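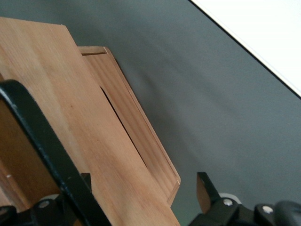
A flat wooden panel and a shallow tray in the Bistden workshop.

23/09/2021

The owner of Bistden makes wooden boxes with sliding lids, and she makes them in a former bakery in Tutach. When I came in the morning, she was already sanding. She did not stop for me, so the first minutes of our talk were quite loud.

"People think a box is an easy thing," she told me when it was quiet again. "The bottom is easy. The lid is where I lose my evenings."

The lid runs in a groove, and the groove must be only a little wider than the panel. In April she made an order of 200 boxes for Prukari, a tea shop in the same street. The air was very humid that month, and 6 of the lids did not want to move at all. She took them home and put them on a shelf for two weeks. "After this they moved like nothing happened. I was angry with them, but I had also learned something."

I asked her how she chooses the wood. She likes straight grain, because it is calm to look at and it does not surprise her under the plane. Small dark flecks she leaves where they are. One customer once sent back a box for such a fleck. She gave the money back and still keeps her pencils in that box.

She buys her boards from Bühler, a sawmill almost one hour away by car, and she goes there herself. "On the telephone every board is beautiful," she said.

About the finish we spoke for a long time. Many customers ask for varnish, but she prefers to leave the inside without anything, especially when the box is for tea or for bread. For the outside she offers wax. She rubs it with an old cotton shirt, waits until the next day and rubs again.

Before I left, I wanted to know if she will ever make a box with a hinge. She thought about it longer than I expected.

"My sister asks me this every Christmas," she said. "Maybe one, for her. But then she must buy the screws."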